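Right, a thread on what I've been up to in the front room, for those who keep asking why I've gone quiet. 🧵

It started in June when I said yes to my aunt's chaise longue. The big carved one with the wavy back and the flowery brocade. I'd loved it since I was small and I did not measure anything first. Don't be like me.

Getting it in took 2 men, one removed door and a lot of language. Cirholm did the delivery and they were lovely about it, considering I'd told them it was "a sort of sofa".

Since then the room has slowly filled up with bags. Every cushion cover, every spare curtain hook, every bit of trim came home in a bag and then the bag just... stayed. I'm a keeper of bags. My mum was a keeper of bags. It's in the blood.

So this week is bag week. No new furniture, no paint charts, no looking at lamps on my phone at midnight. Just bags.
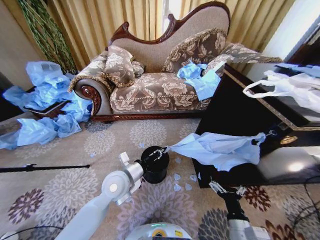 What do you do with thin plastic bags you don't want to keep?

Most of the bigger supermarkets near me have a collection point by the entrance for soft plastic, so mine go there. Shake them out, check for receipts, squash them all into one bag and take the lot in one go.

Gizella Fülöp replied to my last post saying she folds hers into little triangles and keeps them in a drawer. Gizella, I admire you and I will never do this.

My rule so far: the strong carriers with proper handles get kept, up to what fits on one hook in the hall. The thin crinkly ones go. Anything with a hole in it goes. Anything I look at and think "ooh, that might be handy" — also goes, that's how we got here.

Next question is the chaise itself. Brocade and a hoover don't always get on, so I'm using the soft brush bit on low and going with the pattern. I'm keeping well clear of the fringe on the cushions after what happened with the tassels on the Castillo lampshade (RIP).

For the carved wood I've got a clean paintbrush, the sort you'd use for skirting boards. It gets right into the curly bits and doesn't leave fluff behind. Then a dry cloth. I've stopped using spray polish on it, it was going all smeary.

Tanvir Mridha wants to know if you can really sit on it. You can! One person with their legs up, or two sitting very upright like they're waiting to see a solicitor.

Still undecided about the curtains. They're long and pleated and I do like how they glow when the sun's behind them, but getting them down is a whole afternoon and I'd need to borrow the tall steps back off my brother.

Bags first. Will post again once I've been to the collection point. If anyone's got a tip for getting carpet pile to stand up again after it's been squashed, I'm all ears — someone said ice cubes??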